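Godadholm Opens Its Workshop Doors for a Day of Hands-On Robot Teaching

UKPORT — Godadholm, the robotics workshop on the Ukport waterfront, welcomed 300 visitors to its July open day, where families, students and local business owners got to see how a robot learns to do small household jobs, and how much of that learning begins with a person and a pair of grippers.

The open day ran from 10 a.m. until early evening and was built around Cudik, the workshop's project on everyday handling. Cudik is all about the things most people do before breakfast without thinking: opening a cabinet, finding the right shelf, taking hold of a bottle, putting it back. The team records people doing these jobs with hand-held grippers, and the recordings are then used to train a robot arm to do the same.

"People come in expecting to watch a robot, and we love showing them the robot, but the part they talk about on the way out is the teaching," said Loukia Margaritis, who leads Cudik. "You pick up the gripper, you reach into the cabinet, and within a minute you're paying attention to your own hands in a way you never have before. It's a wonderful thing to share with a room full of people!"

Live demonstrations were held at the cabinet station, with 60 visitors taking a turn on the grippers over the course of the day. Each turn lasted six minutes, and by lunchtime the sign-up sheet was full. 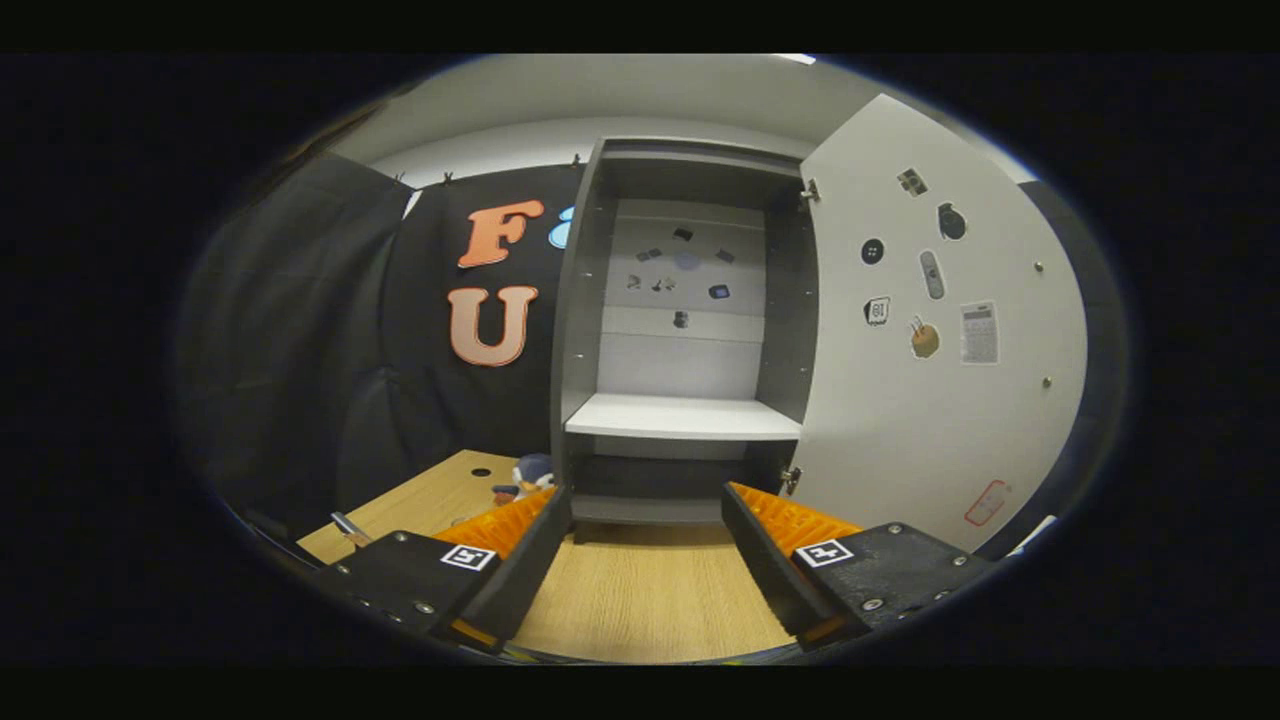
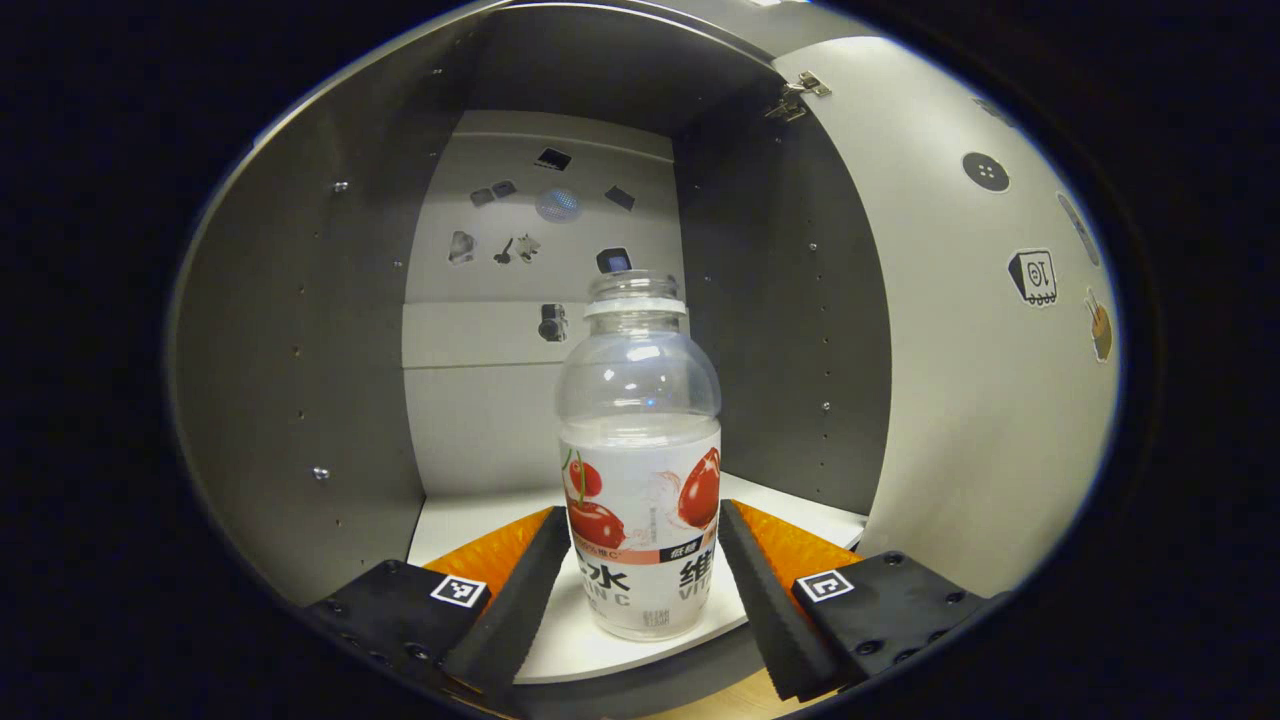 At the Godadholm cabinet station: the grippers facing the open cabinet, and a bottle held upright on its shelf.

Abilio Escobar, who ran the morning turns, said clear plastic bottles are among the toughest items in the Cudik set. They bend when squeezed, they let the background show through, and an empty one tips over at the lightest touch. "A full bottle forgives you," Escobar said. "An empty one doesn't. We had a nine-year-old who figured that out on her second try and then explained it to her dad, and she did a better job of it than I usually do."

The project has now collected 1,436 recorded turns, all of them made by people from Ukport and the nearby towns. Margaritis said the variety matters a great deal. Tall people reach into a shelf differently from short people, left-handed people come at a door from another side, and some people are simply in more of a hurry. All of that goes into the training.

Afternoon visitors also heard from brothers Savvas and Prodromos Balaskas, who design the gripper fingers at Godadholm. The two brought along a box of earlier versions, including several that didn't work out, and passed them around the room while they talked. Savvas Balaskas walked the audience through the choice of finger shape, and Prodromos Balaskas took questions on wear, cleaning and what happens when a finger snaps in the middle of a session (it gets swapped, and the session carries on). The talk was scheduled for half an hour and ran to twice that.

Insaurralde, the Ukport kitchen fitting firm, supported the day and sent two of its installers to talk with visitors about hinges, shelf heights and door clearances. "We think about cabinets all day long, but we think about them for people," said Achilleas Liapis, workshop manager at Insaurralde. "Standing next to someone who has to think about the same door for a robot was a real treat. I came away with a page of notes, and I've already had one argument at work about handles."

Godadholm plans to hold a second open day with the same format and more gripper turns. Schools in the Ukport area that would like to bring a class can ask for a separate morning visit, which includes a short introduction, time at the cabinet station and a look at the robot arm in motion. Visits are free. Children under 12 need to come with an adult, and closed shoes are required on the workshop floor.

About Godadholm
Godadholm is a robotics workshop in Ukport. Its team works on the handling of everyday objects in homes and small businesses, and runs regular public sessions alongside its research.

Press contact
Loukia Margaritis, Cudik project lead, Godadholm, Ukport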